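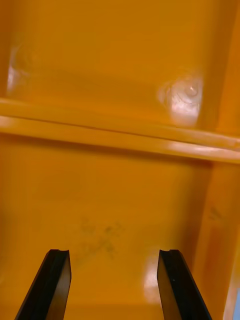
4. Setting up the label printer and the parts list

This section covers connecting the Drulelero label printer to a computer running Studeleck, loading the first roll, and bringing in a parts list from a spreadsheet. Finish Section 3 (user accounts) first. You need an account with Manager rights for everything after 4.2.

4.1 Before you start

Check that you have:
- the printer, its power supply and the USB cable
- one roll of labels, 54 mm wide
- the activation card from the Studeleck box
- your parts list, saved as a CSV file

CAUTION: Use only the power supply that came with the printer. Laptop chargers with the same plug may carry a different voltage and can damage the print head.

4.2 Loading the roll

1. Set the printer on a flat surface with the front slot facing you. Leave a hand's width clear behind it for the cable.
2. Press both side tabs and lift the lid until it clicks.
3. Slide the two roll guides apart. They move together, so you only have to push one.
4. Drop the roll in with the printed side up and the loose end toward the front slot.
5. Bring the guides in until they touch the roll. The roll should still turn freely by hand.
6. Pull the loose end about an inch past the slot and close the lid.
7. Plug in the power supply and hold the Feed button until one blank label comes out.

Note: If the printer feeds three or four labels and then stops with a red light, it has not found the gap between labels. Open the lid, straighten the roll and press Feed again. If the light stays red, see error 201 in Section 9.

4.3 Connecting to Studeleck

1. Start Studeleck and sign in.
2. Connect the USB cable to the computer, then to the printer. Do not use a hub for the first connection.
3. Go to Settings > Devices and choose Add printer.
4. Pick the Drulelero model from the list. If it does not show up, choose Search again and wait a full minute.
5. Choose Print test label. The test label carries a barcode, a line of small text and a black border on all four sides.

If the border is missing on one side, go to Settings > Devices > Alignment and move the print area toward the missing side one step at a time. Print a new test label after each change.

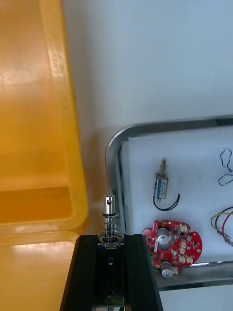
Alignment settings are saved on the computer and not in the printer. A second computer that shares the printer has to be aligned separately, and the settings are lost if Studeleck is removed and installed again. Write the two numbers down somewhere – the inside of the lid is a good place.

4.4 Preparing the parts list

Studeleck reads one part per row. The first row must hold the column names. Three columns are required: Part number, Name and Location. Quantity, Supplier and Reorder level are optional and can be filled in later.

- Part numbers may use letters, digits and hyphens. Spaces at the end of a part number are the most common cause of a failed import.
- Names longer than 112 characters are cut when the label is printed. The full name stays in the record.
- Locations are made up of a room, a shelf and a bin, separated by slashes, as in STORE/B/07. Use the leading zero. Without it, bin 10 sorts ahead of bin 2.

Leave the Location cell empty for a part that has no fixed place yet. These parts go into a list called Unplaced, and you can work through it at any time.
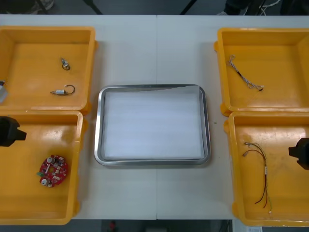
Kobina Kyei
Technical Writer, Bonsu
Last revised Thursday, January 23, 2025

4.5 Importing the list

1. Go to Parts > Import and select the CSV file.
2. Match each column in your file to a Studeleck field. Columns set to Skip are ignored.
3. Choose Check file. Nothing is saved at this stage.
4. Read the report. Rows marked in red will not be imported. Rows marked in amber will be, with a blank field.
5. Correct the file if needed and run the check again.
6. Choose Import.

Our own test list of 1,644 parts took a little under four minutes on an office laptop. Do not close the lid or let the computer go to sleep during the import.

CAUTION: Importing a file with Replace existing turned on overwrites quantities. Make a backup first (Section 8.1).

Note for Avico users: lists exported from Avico before the October update use semicolons between columns. Set Separator to Semicolon at the top of the import screen, or every row will show as red.

4.6 Printing the first labels

1. Open Parts and filter by shelf.
2. Tick the parts you want and choose Print labels.
3. Select Bin front or Bag, then choose Print.
4. Wipe the surface with a dry cloth before sticking the label on, and press from the middle outward.

To reprint a single label, open the part record and press Ctrl+L.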